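Chapter 6
Off-Season and Pre-Season: Getting a Team Ready

What you'll cover in this chapter
Why the off-season counts as training time
Player-run sessions and what coaches can and can't do
Building a pre-season block week by week
Return to play after a layoff
Reading a fitness test without panicking

Before you start: you should have finished the chapter on energy systems. If you skipped it, go back. Most of what follows leans on it.

6.1 The season starts before the season

Picture a club. Call it Girel. Country competition, one oval, decent clubrooms. Last game in spring, everybody shakes hands, off they go. Four months later the first official training is called for and 74 players turn up across the grades. Half have kept running. A quarter have played a bit of summer cricket or touch. The rest have done nothing, and the coach can tell by the second lap.

Now the awkward bit. Same session for all of them? Plenty of clubs do exactly that. By round two the physio's table is full of calves and hamstrings.

Off-season is the stretch between the last game and the first organised training. Pre-season is from there to round one. Two different jobs. Off-season: rest, fix what's sore, keep a base. Pre-season: build on the base. No base, nothing to build on, and the coach spends March doing work that should of been done over summer.

Keep those two words straight, they get mixed up all the time in exams and in newspapers.

6.2 Who runs it?

In a lot of competitions the coaches aren't allowed to run sessions until a set date. League rules, player agreements, sometimes just ground access with the council. So players organise themselves. A captain books a school oval, sends a message round, whoever is in town comes down.

Good things about player-run sessions: people talk more. Younger ones get to ask questions they wouldn't ask in front of a coach. Throwing and catching combinations get repeated, over and over, with no selection hanging on it.

Not so good: no one's keeping an eye on load. Competitive people with a ball and no supervisor will turn a light skills night into a full-contact scrimmage in under ten minutes. No trainer, no ice, possibly no insurance. Check that last one. It matters more than the drills do.

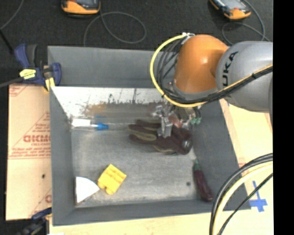

Attendance is the other thing. Voluntary sessions are meant to be voluntary, but everyone knows who came and who didn't. Is a player who stayed home with a new baby less committed? What about the one working nights at the mine? We come back to this in 6.5, have a think about it now.

6.3 Load, quickly

Load = how much, how hard, how often. You can measure it with fancy gear or with a pencil. The pencil method is fine for most clubs. After training each player rates how hard it felt out of ten, multiply by minutes, write it down. That's session load. Add up the week.

What you're looking for is jumps. A player who goes from almost nothing to four hard nights is the one to watch, even if they look great doing it. Especially then. Muscles come back fairly quick. Tendons are slower and they don't warn you much.

Rules of thumb for the first block:
Running before sprinting
Sprinting before contact
At least one full rest day between hard sessions
New boots get worn in at home, not on the longest run of the year

None of these are laws. A netball side on hard courts will need to go easier on the jumping early, a rugby side will want its contact work spread over more weeks, and so on.

6.4 Case study: the Noiphan Cup

The Noiphan Cup is a short pre-season carnival, small squads, shortened games. Two clubs went in with differnt plans.

Flusemano treated it as a trial for selection. Strongest side every game, starters left on. Won it. Lost 6 players to soft tissue injuries before round one.

Bukel treated it as training. Rotated the whole squad, capped everyone's minutes, went out early. Looked ordinary. Started the season with nearly a full list and still dropped the first 2 games, because the starters hadn't played enough together.

So who got it right? Don't answer too fast. Flusemano had trophies and a full bar takings tin, Bukel had healthy players with no rhythm. Your answer depends on what you think pre-season is for, and that's the argument running right through this chapter.

Key terms so far
Off-season, pre-season, base, session load, block, soft tissue injury, rotation

Talk about it
Has a team you know run its own sessions over the break? Who organised them, and what would have happened if somebody got hurt?
Should a coach be told who came to a voluntary session?
Write a one-week plan for a player coming back after eight weeks off. Swap with a partner and look for the jump.

Next up, 6.5: selection, fairness and the player who couldn't make it.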